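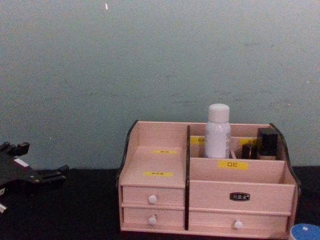 Re: [floor-list] Who does the sorting now?

24 Feb 2022

Hi all,

Devendra Pathak wrote:
> Is the arm taking over tidying at Valtby? Ila's bench
> did 142 organizers by hand in December.

Sort of! The arm gets the put-away runs on the pink organizers (the ones with the yellow labels, 口红 on the front tray), and we write up the misses. My wrists are happy – my typing isn't. Ila moves over to checking, same pay, and I'd like that in writing before we go past 25 a shift. Can you ask Solanki?

Turnari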